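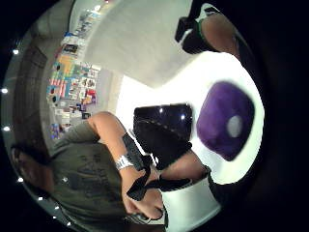
Silbernes Gliederarmband am Handgelenk, in der Hand schwarzes Gurtband.

Start Anleitungen Werkstatt Uhren Kontakt

Metallarmband selbst kürzen: so sitzt die Uhr endlich richtig

Dezember 2021, von Meifang Qiu
940-mal geteilt | 2 Kommentare

Ich liebe Gliederarmbänder! Sie klappern ein bisschen, sie halten ewig, und sie passen beim Kauf fast nie. Meine Zomness ist mir wochenlang bis auf den Handrücken gerutscht, bis ich mich getraut habe, selbst Glieder herauszunehmen. Inzwischen mache ich das für die halbe Verwandtschaft und freue mich jedes Mal, wenn der erste Stift herausspringt.

Was du brauchst

Einen Stiftausdrücker (meiner ist von Kütt, ein einfacher mit Drehgriff), eine kleine Zange mit glatten Backen, eine Federstegnadel, Klebeband und ein helles Tuch als Unterlage. Dazu eine Schale für die Stifte. Bitte wirklich eine Schale, ich habe einmal einen ganzen Abend mit der Taschenlampe auf dem Teppich gelegen.

Erst messen

Uhr anlegen, Schließe zu, Arm locker hängen lassen. Drück das überschüssige Band an der Innenseite des Handgelenks zusammen, bis die Uhr so sitzt, wie du sie magst, und merk dir, welche Glieder sich dabei berühren. Der kleine Finger sollte noch knapp unter die Schließe passen. Im Sommer schwillt das Handgelenk etwas an, also im Zweifel lieber ein Glied weniger entfernen und den Rest an der Schließe einstellen.

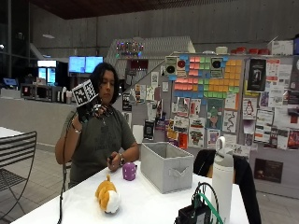

Links die Armbanduhr, rechts ein Perlenarmband.

Trag die Uhr beim Probieren an dem Arm, an dem sie später auch sitzt. Die Handgelenke sind oft unterschiedlich dick, bei mir macht das fast ein halbes Glied aus!

Die Glieder herausnehmen

Kleb zuerst das Uhrglas und die Schließe mit Klebeband ab. Auf der Innenseite des Bandes findest du an manchen Gliedern kleine Pfeile. In Pfeilrichtung wird der Stift herausgedrückt, beim Einsetzen geht es umgekehrt. Leg das Band in den Ausdrücker, richte den Dorn genau auf das Loch aus und dreh langsam. Anfangs spürst du Widerstand, dann gibt der Stift nach, und du ziehst ihn mit der Zange ganz heraus.

Nimm auf beiden Seiten der Schließe möglichst gleich viele Glieder weg, damit sie mittig unter dem Handgelenk bleibt. Bei einer ungeraden Zahl nehme ich das zusätzliche Glied auf der 6-Uhr-Seite heraus. Danach die Enden zusammenschieben, Stift einsetzen und vorsichtig eindrücken, bis er auf beiden Seiten bündig liegt.

Achtung bei der Treda: Die hat geschraubte Glieder, da brauchst du einen passenden Schraubendreher und keinen Ausdrücker.

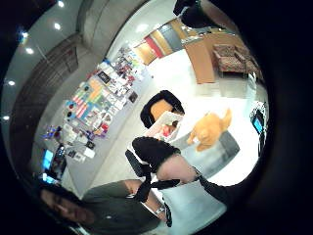 Letzte Änderung dieser Seite: Januar 2022

Feineinstellung

Viele Schließen haben seitlich mehrere kleine Löcher. Mit der Federstegnadel drückst du den Steg zusammen und versetzt ihn um ein Loch. Das wirkt nach wenig, ist am Arm aber sofort zu merken. Zieh danach kräftig am Band, am besten über dem Tuch.

Die übrigen Glieder samt Stiften kommen bei mir in ein beschriftetes Tütchen. Uldis Ramanauskas hat mir nach der ersten Fassung geschrieben, dass er Stifte mit Hülsen hatte und eine davon verloren ging. Guter Hinweis: Schau nach jedem Stift nach, ob ein winziges Röhrchen mit herausgefallen ist, und setz es vor dem Zusammenbau wieder ein.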